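A gaveta não lê o seu artigo

Despina Kelmendi

Há um gênero de demonstração em que o robô abre uma gaveta, a plateia aplaude e alguém do fundo pergunta pela arquitetura da rede. Confesso que já fui esse alguém. Hoje pergunto pelo carimbo de tempo, e as pessoas param de me convidar para jantar.

Minha tese é pouco glamorosa: boa parte do que chamamos de falha de política é falha de ferramenta. Em maio passei duas semanas convencida de que o nosso modelo não entendia plástico transparente. Tinha até uma teoria bonita, com refração e tudo. O problema era um atraso de 40 milissegundos entre a imagem e a abertura dos dedos, introduzido por uma atualização do Skatent que ninguém anotou. A rede aprendia com zelo a fechar a garra na hora errada - e aprendia bem, coitada.

Isso não absolve a percepção. Gaveta transparente é um objeto perverso. O sensor de profundidade olha através dela e devolve a mesa, o fundo, qualquer coisa menos a parede que interessa. O segmentador se apaixona pelo reflexo. O planejador, que acredita em tudo o que lhe contam, traça uma trajetória impecável por dentro do acrílico imaginário.

A resposta da moda é juntar mais dados. Gravamos 4000 episódios e ficamos orgulhosos do número até alguém rodar o validador do Ferkitz, que reprovou 1631. Quadros repetidos, poses que saltavam, calibração de outra garra. Treinar com o que sobrou deu um resultado melhor do que treinar com tudo, fato que apresentei numa reunião em um único slide, recebido com o entusiasmo reservado às planilhas de reembolso.

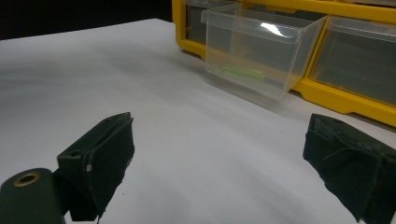 O que eu queria, então, era um pouco de dinheiro e de prestígio para quem escreve o validador. O Jeltitz tem 41 opções de planejador e nenhuma maneira decente de reproduzir um episódio ao lado do que o controlador achava que estava fazendo. Para saber por que a gaveta parou no meio do caminho, abro três janelas, alinho as curvas no olho e rezo.

Dizem que a próxima versão resolve. Já pedi a mesma coisa ao pessoal do Jurić, que respondeu com um roteiro em que a visualização aparece depois do modo escuro. Enquanto isso, sigo com meu script de alinhamento, feio e sem testes, que meia equipe copia escondida.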